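Nuvum Guide Rod and Coil Spring Set, Bench Series

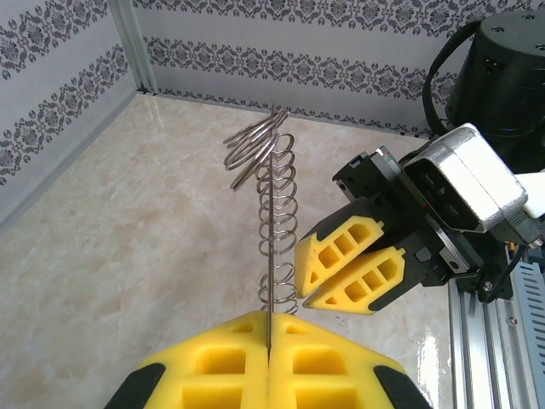

Odberg, November

The set consists of one straight guide rod and one open-wound compression spring in a bright finish. The spring is supplied loose and is threaded over the rod by the user. A silver coiled spring is shown on its rod, the lower coils closely stacked and the upper coils still spread to one side.

Application

Intended for light return mechanisms, plunger assemblies and bench fixtures where an unsupported spring of this length would buckle. The rod carries side loads and keeps the coils in line through the full stroke. Not for use in lifting equipment or in any assembly where failure of the spring could release a suspended load.

Specifications

Part number: 648
Rod length: 182 mm
Rod ends: plain, deburred
Spring type: compression, round wire
Spring ends: closed, not ground
Finish: bright, light oil film
Fit: sliding, hand assembly
Pack contents: rod and spring, 2 sets per pack

Fitting

Hold the rod upright in a soft-jawed clamp with the free end up. Do not grip the rod in bare steel jaws; scoring on the surface will catch the coils on the return stroke. Start the closed end of the spring over the tip and feed it down a few turns at a time, keeping the unthreaded portion close to the rod axis. If the upper coils fan out, stop and bring them back over the tip before continuing. Pulling on a spread coil will open the pitch permanently, and a spring stretched in this way should be discarded.

Once the spring is fully on, compress it by hand and release it. It should return without dragging. Wipe off excess oil before fitting in dusty locations.

End stops are not included. The Garba push-on collar fits both ends of the rod and needs no tools. For assemblies that must be taken apart often, use the Pleltow split collar, which is held by two screws.

Storage

Keep springs in the supplied tray, separated. Loose springs stored together in a bin will tangle. Rods should lie flat and dry. Renew the oil film if parts are held in stock through a damp season.

Ordering

Order by part number. Springs are available separately under the same number with suffix S, rods with suffix R. Cut-to-length rods are made to order and cannot be returned. State the finished length in millimeters, measured over the plain ends.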